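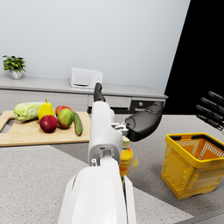

Home Posts Replies Media Likes

Skitomau
July

My aunt called on Sunday to ask if she should hold off on hiring someone to help around the house, seeing as "the robots are nearly here." I love her dearly, and I told her to go ahead and hire someone. But it got me thinking, so bear with me, this will be a long one.

I've spent most of the summer building kitchen chores in simulation for a little project called Hutetti. Groceries, mostly. Fruit on the cutting board, a yellow basket, two robot hands, and the job is to get the one into the other. You could hand it to a four-year-old!

So, can it do it? Well – sometimes. My last batch was 300 tries with the apples and they went very nicely, I was quite proud. Then I ran the cucumber, and out of 47 tries it managed 21. A cucumber! You pick it up a little too near one end and the whole thing swings around on you.

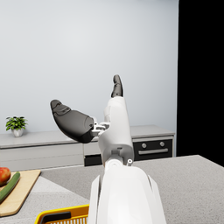 Fingers open, cucumber and apple still on the board.

What I keep trying to explain to family is that the grabbing is only a piece of it. When you put away groceries you're deciding all the time – heavy things go in first, the pear goes on top, the cabbage wants more room than you thought. We don't even notice we're doing it.

And this is a rendered kitchen, mind you. The counter is clean, the light is soft, no dog underfoot, no mail piled up next to the microwave. I tried the Onu kitchen too, which has a narrower counter, and my cucumber number got worse, so I closed the laptop and made dinner.

Shop floors are further along, I think. My old workplace, Skinivar, had an arm that moved the same box to the same shelf all day long and did it beautifully. If your chore is one box and one shelf, you're in luck. My kitchen has never once looked the same two days running.

I'm still hopeful, for what it's worth. In the spring it couldn't get hold of a pear, and now it mostly can, and that made me happier than I can really explain to my aunt. Mango runs are going tonight, all 34 of them. I'll post the numbers when I have them.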